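My dishwasher was sold to me as the future, and I still spend every evening bent over it like a shrimp. So when Myrtle Montoya at Gistero said her robots could do "most of a chore, most of the time," I drove out on a Wednesday to see which part was missing.

The laundry demo came first. One arm folded a towel beautifully, then spent ages pinching at a sock (I have been there!). Myrtle's team scores every task out of 100 tries, and towels do well. Socks she wouldn't discuss.

What she really wanted to show me was the shop floor, where the job is taking old desktop computers apart. I figured that would be harder than laundry. She says it's easier in some ways - metal stays where you put it - but every case has its own little latches, clips and screws, and a hand that's great at grabbing is often lousy at prying.
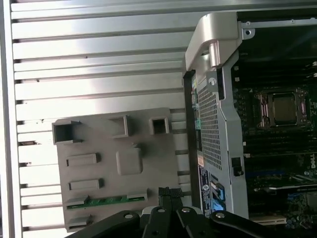

Trinity Kasprzak, who has been on the bench crew for years, can strip one of these while telling you about her sister's wedding. I asked if she was worried about her job. "Ask me after it's done 1000," she said, and went back to her screwdriver.

I want one anyway. I'd park it by the dishwasher and let it start with the forks.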